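Storing Old Letters and Typed Papers at Home

Before you put anything away, wash and dry your hands and clear a table. Skip the cotton gloves. They snag on torn edges and make it hard to feel a single sheet.

Take out paper clips, rubber bands and pins. If a clip has rusted onto the page, slide a strip of polyester film under it on both sides and ease it off. Staples come out from the back – bend the legs up with a thin blade first.

Unfold letters and store them flat. A sheet that has been folded for decades may crack at the crease, so open it a little at a time. Don't iron it. Leave it under a clean blotter and a heavy book from Monday to the end of the week.

Use acid-free folders, with no more than 58 sheets in each. Carbon copies and newspaper clippings go in their own folders, as both will stain whatever they touch. Keep envelopes with their letters if the postmark matters to you.

Write on the folder in pencil before the letter goes in. Name, place, year if known. I put "Rindby, 5 letters" on the front and keep a list in a notebook.

Tape repairs are a mistake on anything you care about. Old tape that is already there should be left for a conservator.

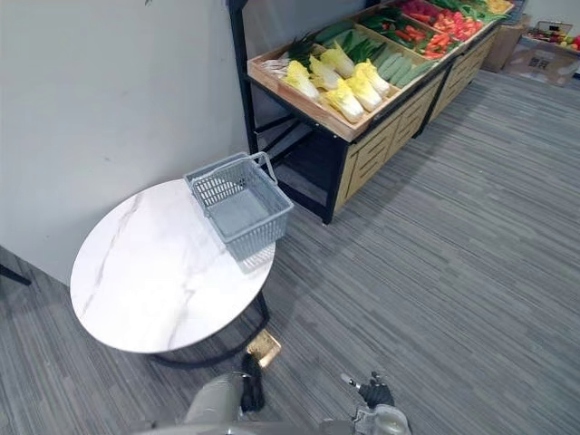 A light gray basket on a round side table, set back near the wall.

Attics and basements are poor places for boxes of paper. A closet on an inside wall is better, with the bottom shelf left free in case of a leak. Check the boxes every November for silverfish and musty smells.

Thanks to Geeta Awasthi for the tip on rusted clips.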